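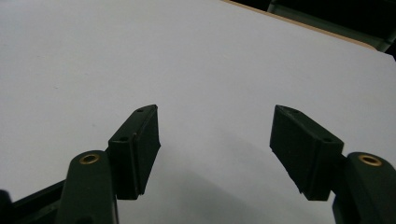 Notas para la charla: votar desde fuera, problemas del registro consular

20 de diciembre de 2023
Compartir · 4 comentarios

Apertura

Saludar, dar las gracias a Farzana Barua por la invitación. Decir desde el principio que no vengo a defender a ningún partido. Vengo a hablar de trámites. Quien quiera discutir de candidatos tiene el turno de preguntas.

Idea central, dicha despacio: el derecho al voto en el exterior está reconocido en la ley, pero se ejerce en una ventanilla. Si la ventanilla abre tres mañanas por semana y queda a seis horas de autobús, mucha gente con derecho a votar no vota.

Punto uno: de dónde salen los datos

Entre febrero y el cierre del padrón recogimos 513 testimonios de personas que intentaron inscribirse. No es una muestra representativa. Repetirlo si alguien cita la cifra como si fuera una encuesta. Son personas que quisieron contarnos su caso, y suele escribir quien ha tenido problemas.

El cuestionario lo preparó Biljana Matić. La clasificación la hicimos ella y yo por separado y luego comparamos. En 39 casos no nos pusimos de acuerdo y los dejamos fuera de las tablas. Están en el anexo.

Punto dos: qué falla

Domicilio. La norma pide acreditar residencia en el país de acogida. Quien comparte piso sin contrato a su nombre no tiene cómo hacerlo. Algunos consulados aceptan una declaración jurada y otros no. La norma no dice nada al respecto, así que decide el funcionario.

Documento caducado. Para inscribirse hace falta documento vigente. Para renovarlo hace falta cita. Leer aquí el caso de la mujer que consiguió cita para dos semanas después del cierre del padrón. No dar su nombre ni la ciudad.

Cita previa. El sistema Lutanum, que gestiona la empresa Monum, sustituyó a las colas. Reconocer que para muchos fue una mejora. El problema es que libera los turnos de madrugada, hora local de varios consulados, y no guarda lista de espera. Pedimos a Monum el calendario de liberación de turnos. Contestaron que correspondía pedirlo al ministerio. El ministerio no ha contestado.

(Beber agua. Si voy mal de tiempo, saltar al punto cuatro.)

Punto tres: lo que se dice y no hemos podido comprobar

Se ha publicado que hubo consulados que frenaron inscripciones a propósito, en zonas donde el gobierno esperaba malos resultados. No tenemos pruebas de eso. Tampoco hemos visto una explicación oficial de por qué unas oficinas ampliaron horario y otras no. Decir las dos cosas juntas y seguir.

Prasanna Marikar va a preguntar por esto, ya me lo avisó. Respuesta: sin los horarios reales de apertura no se puede afirmar ni descartar. Los hemos solicitado por la vía de transparencia.

Punto cuatro: qué pedimos

Un criterio único y por escrito sobre la prueba de domicilio.
Aceptar el documento caducado hace menos de un año para la inscripción.
Lista de espera en el sistema de citas.
Publicar los horarios de cada oficina durante el periodo de inscripción.

Las dos primeras requieren cambiar el reglamento, no la ley. Las otras dos son instrucciones internas. Kasun Amarasinghe tiene el texto articulado para quien lo quiera, está en la mesa de la entrada.

Sobre el voto por internet: no entramos. Es otra charla y otro presupuesto.

Cierre

Recordar el correo para enviar testimonios, que sigue abierto. Avisar de que el turno de preguntas lo modera Jahangir Rathnayake y de que hay que dejar la sala puntual.

Entradas relacionadas
Cómo se reparten los escaños del exterior
El plazo de reclamaciones al padrón, explicado
Voto postal: lo que cambió con el último reglamento
Solicitudes de transparencia pendientes de respuesta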